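Setting up your save slots

I know, you want to get back to smashing things in Romitz. Give me a few minutes though, because I rewrote the whole save system for this version and a couple of menus moved (sorry!). If you've never played before, you can start at step 1 and ignore anything I say about old files.

1. Start the game and let it sit on the title screen until the little Ciron icon in the corner stops spinning. That's the game reading your save folder.
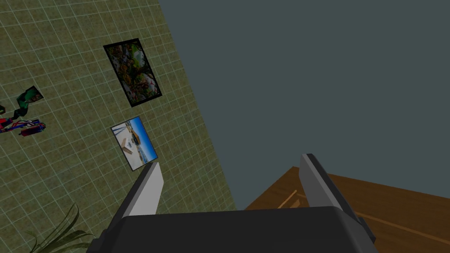 2. Open Options, then Saves. You get 20 slots now, and the first two are kept for autosaves, so don't go looking for a way to rename those.

3. Pick an empty slot and press Create. Type any name you like, but stick to plain letters and numbers. My own test file had a heart in the name and the loader hated it.
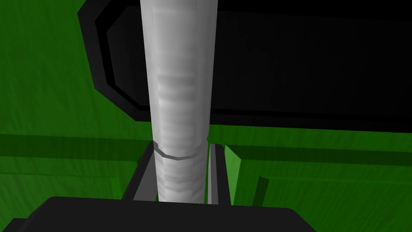

Singhal
Solo developer, Skeltateck
Updated Wednesday, April 24, 2024

4. Got an old save? Choose Import and point the game at your old folder. It keeps your gold, your gear and your map, and it converts up to 1000 inventory items in one go. If you're a hoarder and you have more than that, just run Import again and it picks up where it left off.

Caution: don't close the game while the bar is moving! Copy your old folder somewhere safe first. I really mean it, I've lost a whole weekend's run this way.

5. Set the autosave timer. I play with 15 minutes, which feels right for the longer dungeons, but you can go shorter if your machine doesn't stutter when it writes to disk.

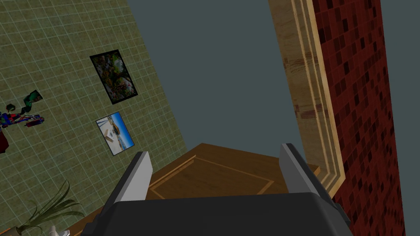
The gripper with its fingers open, wooden tabletop behind.

6. Go back to the title screen and load your new slot once. You should land at the campfire with your name over the door. If you land in a black room, quit, delete the settings file (leave the saves alone) and try again.

Note: controller players, the Delete button sits right next to Copy in this menu. I'm moving it in the August patch, so until then go slow. 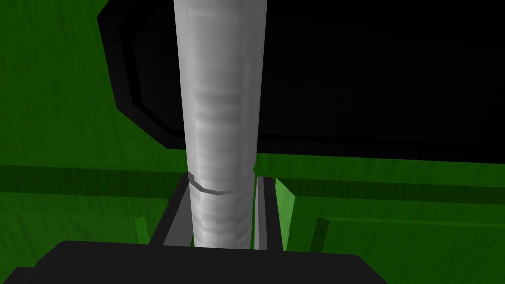

Moving your saves to another computer

7. Close the game on both machines, then copy the entire save folder across, including the small index file.

8. Start the game on the new machine and press Rescan in the Saves menu. Your slots show up in the same order as before.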